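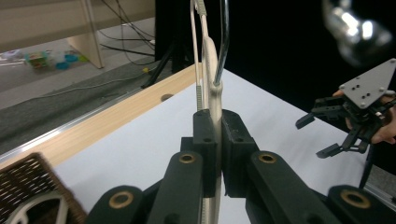
Two hand-held grippers, one long wooden piece, keeps twisting

Posted by Tumelo Pretorius, September 18, 2023

Hi all, quick one hopefully. Collecting demos by hand for a pick and pass task, gripper in each hand. Part is tall, slim, wood, rounded off, with a wider lobe about halfway up. One gripper closes on it, other comes in from the right.

Trouble is the part rolls between the fingertips when the second gripper touches it. Policy trained on 40 demos copies the roll perfectly, which is no use to me. Do I record more, or change how I hold it? Also there's a thin wire running alongside the wood and I can't decide wether to keep it clear of the fingers or just stop caring.

Fingertips are hard black ones, links are Triltmont pattern. Arm it ends up on is a Sturholm.

Lindiwe Moodley

Change the hold first. More demos of a bad grasp = a policy that's very sure about a bad grasp.

Rounded wood on two hard tips will pivot, you've only got a small patch touching each side. Stick something soft on. We used thin rubber sheet, cut with scissors, glued, done in ten minutes. Then pinch nearer the lobe, slow down before the second gripper makes contact, and let go with the first one only after the other has fully shut. Leave a beat there. Half a second is fine, the robot needs to see it.

Wire: pick one and stick to it. If it's sometimes inside the pinch and sometimes not, the model has to guess. I'd keep it out.

We had 531 demos on a similar handover and binned the first lot becuase three of us were all doing it differently. Have one person do the lot if you can.

Awan

just get more data. 40 is nothing, we didnt see anything decent til 800

Hella

Bit of both imo. Rubber yes. But also vary where the part starts, or it'll only work from the one spot. I do 4 start positions and swap after every few goes. And watch your wrists, if you tilt the gripper further than the Sturholm can reach those demos are dead anyway. Replay a couple on the arm before you record the rest.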